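Rekance Hardwax Oil, Clear Matte: Long-Term Review

Application

Rekance Clear Matte is a one-coat hardwax oil sold for tabletops, counters and shelving. It comes in two parts, an oil and an accelerator, mixed 3 to 1 by volume. I applied it to a desk, two shelves and a kitchen worktop, and have been using all of them since February. The desk gets the most wear, so most of the notes below relate to it.

The desk top was sanded to 150 grit with a random orbital sander and vacuumed between grits. The label warns against going finer on open-grained wood, and that advice is sound. A test board taken up to 320 absorbed visibly less oil and marked more easily afterward. Water popping is optional according to the instructions. I did it on the desk and skipped it on the shelves.

Working time after mixing is given as two hours. In a room at normal temperature I had noticeably less than that before the mix started to drag under the pad. Mix small amounts. The supplied measuring cup is marked in steps of 15 ml, which is fine enough for a shelf but awkward for touch-ups, where a syringe works better.

Spread the oil with a white pad, leave it for 15 minutes, then wipe off everything that has not soaked in. The wiping stage decides the result. Any excess left on the surface cures into a shiny patch that has to be sanded out. I went through more cotton rags than I had planned for. Used rags must be laid flat outdoors or soaked in water before disposal, as with any drying oil.

Color and sheen

Most clear oils push pale wood toward yellow. Rekance does this less than the Saludo Natural I used before it, though a slight warming shows next to a bare offcut. Sheen is low and even. On the shelves, where I skipped the water popping, the finish looks a little flatter than on the desk - the difference is small and only shows in raking light. 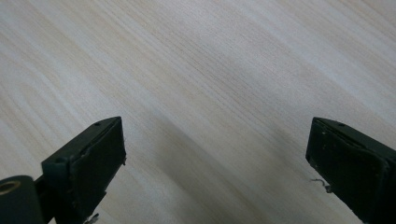

Pale wood with a fine, close grain.

Blotching was not a problem on any of the pieces. End grain takes up a lot of oil and goes darker, so seal it with a first thin pass if you want it to match the face.

Durability

Cured for a full week, the desk resists water, coffee and tea left for an hour. Red wine left overnight made a faint mark that came out with a gray pad and a few drops of fresh oil. Hot mugs have left no rings so far. Dish soap at normal strength does no harm, but an undiluted degreaser dulled a patch of the kitchen worktop within a month.

Scratch resistance is average. A fingernail leaves nothing, a dragged ceramic base leaves a line. Varnish is harder, and if the piece has to take that kind of abuse, use the Skorkus two-part varnish and accept the thicker look. The advantage of the oil is spot repair. I redid a section near the front edge of the desk in ten minutes and cannot find the border now.

Coverage and shelf life

The manufacturer rates a large can for around 2000 square inches per coat on soft, thirsty wood and more on dense hardwood. My use came in slightly better than that on the desk and slightly worse on the shelves. The oil part skins over once opened unless the air is squeezed out. I moved mine to a collapsible Ella bottle and it is still usable. The accelerator has thickened a little but still mixes.

Pros: low color change, easy spot repair, single coat
Cons: short working time, coarse measuring cup, poor tolerance of strong cleaners

Rating: 4 out of 5. I would buy it again for desks and shelves. For the worktop I would choose the varnish.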